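4 Folding and Basketing Towels

4.1 Scope

This section covers the folding of rectangular towels on a flat table and their placement in a shallow basket. It applies to the linen stations at Drurthorpe and Movham and to home use of the same method. Washing and drying are covered in Section 3. Shelf storage is covered in Section 5.

The procedure is written for one person standing at the long side of the table. If two people share a table, each works through the steps separately, with a separate basket.

4.2 What you need

Table with a smooth, level top
Shallow basket with open or perforated sides
Dry towels, sorted by size
Damp cloth for wiping the table
Label card (form 714), one per basket

NOTE: Baskets with solid sides can be used, but towels stored in them for more than 2 days should be taken out and aired before use.

4.3 Preparing the table

1. Remove all items from the tabletop.

2. Wipe the top with a damp cloth and let it dry completely. A table that looks dry may still be damp along the edges. Check with the back of the hand.

3. Run a palm over the surface and along the front edge. Sand down or tape over any rough spot before placing fabric on it.

4. Place the empty basket to one side of the work area with its long side parallel to the towel. Left or right is a matter of preference, but keep to the same side for the whole batch.

5. Check that both basket handles are seated. A loose handle insert can be pressed back in by hand. Replace the basket if the insert does not hold.

CAUTION: Do not place the basket on the floor between towels. Carpet lint sticks to terry and cannot be shaken out once the towel is folded.

4.4 Laying out the towel

1. Take one towel from the dry pile. Hold it by two neighboring corners and shake it once, away from the basket.

2. Lower the towel onto the table, bottom hem first, so that the hem comes to rest close to the front edge of the table.

3. Set down the upper part and let go.

4. Smooth the fabric from the center outward with flat hands. Do not pull on the hem. Pulling stretches the side seams and the corners will no longer meet.

5. Check which side is facing up. For a towel printed on one side only, the print must end up on the outside of the finished fold. Turn the towel over now if needed – it is much harder to correct after the second fold.

6. Look for stains, loose threads and open seams. Set damaged towels aside and do not fold them.

NOTE: A towel with a woven border at one end is laid out with the border toward the front. Towels with a border at both ends can be laid out either way.

4.5 Making the first fold

The first fold decides how square the finished towel will be. Take hold of the fabric at the two upper corners, one in each grip, and keep equal tension on both. If one side runs ahead of the other, the band at the top will twist and a diagonal crease will form across the towel.
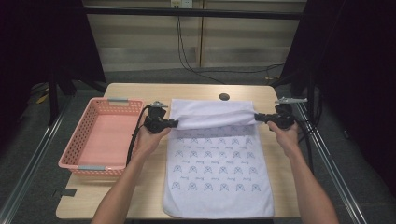 Bring the top edge down toward the front in one even movement. Keep it low over the table so that air is not trapped in the fold. Stop when the top edge meets the bottom hem, then release both corners together.

Check the result before going on:

– The side edges lie on top of each other with no fabric showing from underneath.
– The fold line is straight and parallel to the front edge of the table.
– No part of the towel hangs over the table.

If any of these is not met, open the towel fully and repeat the fold. Do not try to correct a crooked fold by tugging at one corner.

NOTE: Thick towels tend to roll at the fold line instead of lying flat. Press along the line with the side of the hand, working from the middle to each end.

4.6 Finishing the fold

1. Bring the left edge over to the right edge. The towel is now a quarter of its open size.

2. Press out the air with both palms.

3. For bath towels only, fold once more from the far side to the near side. Hand towels are left as they are after step 2.

4. Turn the folded towel so that the closed fold faces you.

CAUTION: Do not press with an iron or any heated surface at this stage. Heat sets the creases and reduces the absorbency of some finishes.

4.7 Filling the basket

1. Slide one hand flat under the towel and place the other on top.

2. Lower it into the basket with the closed fold toward the long side facing you.

3. Place the next towel on top of the first, turned by half a rotation. Alternating the folds keeps the stack level.

4. Stop at 7 hand towels or 3 bath towels per stack. The top towel must not rise above the rim.

5. Fill in form 714 and lay it on top of the stack.

Lift the basket by both handles. A full basket carried by one handle will flex and the stack will slide.

4.8 Common faults

Corners do not meet. The towel has shrunk unevenly or was stretched during smoothing. Lay it out again. If the difference remains, match the corners on the hem side and accept the offset at the fold.

Fold opens by itself. Air is trapped, or the towel was folded too soon after drying. Let it rest flat for 2 minutes and fold again.

Print is on the inside. Step 5 of Section 4.4 was missed. Open and start over.

Stack leans. The folds all face the same way. Take out the stack and alternate the towels.

Lint on folded towels. Wipe the table and the inside of the basket, including the holes in the sides, where lint collects.

4.9 Care of table and basket

Wipe the table at the end of each batch. Wash baskets once a month in lukewarm water with a mild detergent and let them dry upside down. Do not stack baskets while wet. Replacement handle inserts are ordered through Annelies Gruber at Skerkham. State the basket color and the width of the handle opening when ordering.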